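Pruvetti Bin Handling Project
Progress report, second reporting period
Prepared by Apostolos Moschos for the Zulon program office
4 Sep 2022

1. Status against plan

Work package 2 covers the collection of demonstrations in simulation for a policy that moves small parts in and out of bins. Collection is on schedule. The archive holds 1,987 accepted episodes at the close of the period. The target for the full work package is unchanged, and we are not asking for additional time.

Work package 3 (training and evaluation) began in August with a partial data set. Results are preliminary and are reported in section 5 only so that the program office can see how they affect collection.

2. Collection setup

All episodes in this period were recorded in the simulated cell. The arm is a model of the FANUC CRX-5iA with a parallel-jaw gripper, mounted on a pedestal at one side of a table. A storage rack stands on the same table. The operator drives the arm from a workstation through a hand controller, and the simulator logs joint positions, gripper opening, commanded velocities and camera images at every control step.

Two views are stored with each episode. The first looks along the gripper and is the main input to the policy. The second is a fixed view of the room and is used for review. The policy does not receive the room view during training, although we keep it at full resolution in case this decision is revisited.

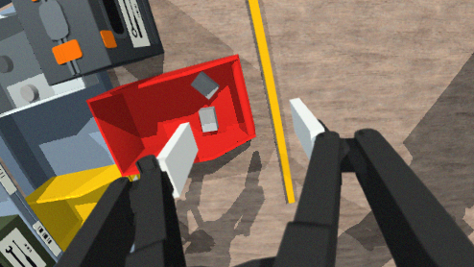
Figure 1. Gripper view with two gray cubes in the red tray, tray placed at an angle beside the bins.

Tray pose is randomized at the start of each episode, in both position and rotation. In the first period the rotation range was narrow, and the early policies learned to approach along one direction. The range was widened at the beginning of this period. Operators needed longer to complete an episode as a result, mostly because the wrist has to be turned before the descent, and the rejection rate went up for a time before settling.

Lighting direction is also randomized. Shadows of the arm fall across the work area in many episodes and can be darker than the parts themselves. We consider this useful variation and have left the shadow settings alone.

3. Episode review

Every episode is checked by a second operator before it enters the archive. The reviewer plays back both views and marks the episode as accepted, accepted with trim, or rejected. Trim is applied where the operator paused at the start or end. A pause in the middle of an episode is kept if the arm is clear of the rack, and the episode is rejected if the pause happens with a part in the grip.

The most common causes of rejection in this period were:

Part dropped outside the target bin.
Contact between a finger and a bin rim above the force limit.
Operator correction longer than the limit set in the protocol.
Missing log frames.

The last item was traced to a buffer problem on one workstation. The affected episodes, 12 in total, were removed and recorded again. The buffer size is now checked when a session is opened.

The room view has been more valuable in review than we expected. Contact between the wrist and the upper part of the rack is hard to judge in the gripper view and plain in the room view.

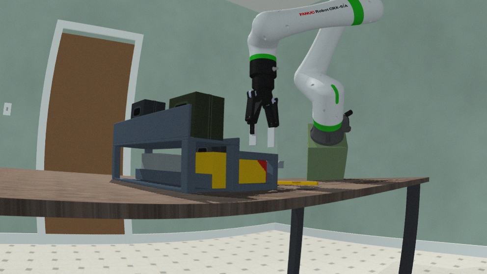
Lefteris Mavromatis: I would still question the force limit on the rims. On the Gavalas rig we set it so low that operators stopped reaching into the corners of the bins, and the policy then never went there either. Please report how many rejections come from light contact alone before the limit is fixed for the rest of the work package.

The point is accepted. The review tool currently stores a single reason per rejected episode and does not separate light contact from hard contact. Peak force is in the logs, so the split can be computed without playing the episodes back. The table will be supplied with the next report, and the limit stays provisional until then.

4. Coverage of the task set

The task set has three groups: transfer from tray to bin, transfer between bins, and retrieval from a bin with several parts in it. The first group is complete. The second lacks only the episodes with swapped bin positions. The third is the slowest to record, and 700 of its episodes are still outstanding.

Retrieval is slow for two reasons. Parts close to a wall leave little room for the outer finger, and the fingers themselves hide the neighboring parts during the last stage of the approach.
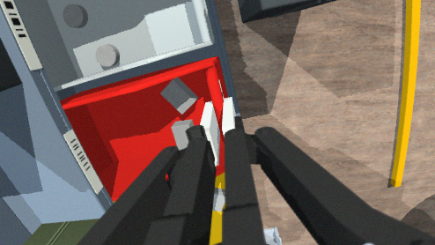
Operators deal with the second problem by stopping short of the part, backing off slightly and approaching again on a corrected line. We discussed whether such episodes should be trimmed to the final approach — this would give shorter and cleaner examples — and decided against it. The correction is behavior the policy needs, and it is tagged in the episode record so that it can be filtered later.

5. Preliminary training

Two policies were trained, one with and one without the tagged corrections. Each was run on 10 held-out layouts. The policy trained with corrections recovered from poor approaches more often but took longer per transfer. The sample is too small for a comparison and no figures are given.

6. Next period

Finish the retrieval group. Record the swapped-bin episodes. Deliver the force table requested by Mavromatis. Convert the archive to the Clondell format and hand over a first part for checking by the program office, together with the written review protocol.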